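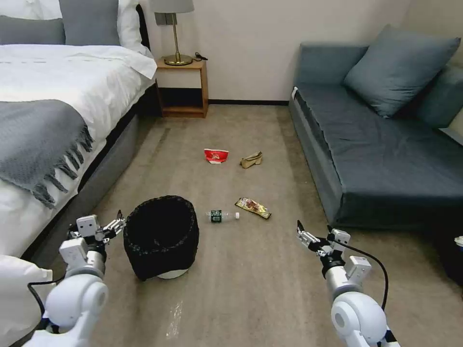

Photos: Ngaio Tamihana / Bonport Robotics Club

Evening all, and a rather long one from me, so do put the kettle on. Our seniors are deep into the tidying task for the Gilchrist Cup in December and I promised the parents I'd write up how it's going.

The task sounds like nothing much. A bedroom has rubbish on the carpet and a bin by the bed, and the two arms have to get one into the other. The bed, the sofa and the lamp all have to be left in peace - you lose marks if you so much as nudge the furniture.
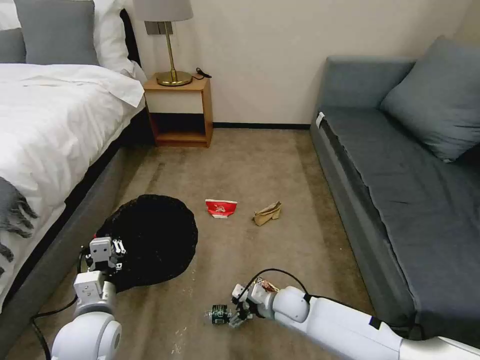
Shayne Sutcliffe has taken charge of the left arm and has become very particular about where it sits at the bin. Too far over the rim and there's no room to drop anything in, too far back and you might as well not have it there at all. We spent most of one session on this and I enjoyed every minute!

The team is working towards 1,000 practice pick-ups before the entry form goes in. I thought that was mad when they told me, but they keep a proper log and they're terribly strict with each other about what counts.
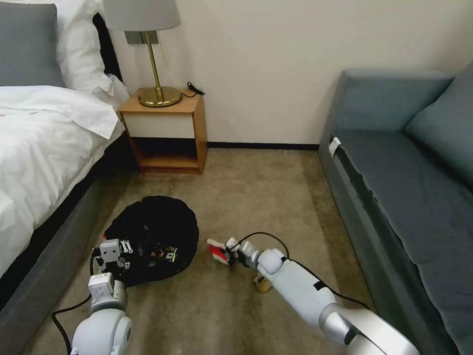
Wrappers are what they argue over most. They're thin and they lie so flat that the fingers have to come down very nearly to the carpet, and our carpet isn't all that even. Paora Ruddock wants to come in at a slant, the others want straight down, and both camps have drawn me diagrams (lovely ones, I've kept them).

Next on the list is the order of picking. At the moment it's whatever is nearest, and I do wonder if the bigger bits ought to go first.

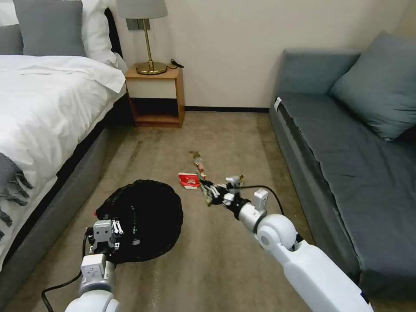
Baldur Overgaard: Bigger bits first, definitely. Ours filled the bin with little things last year and then the paper bag just sat on top and rolled off again.

Thank you Baldur, I'll pass that on at the next session. Club is in the usual room, and new faces are very welcome.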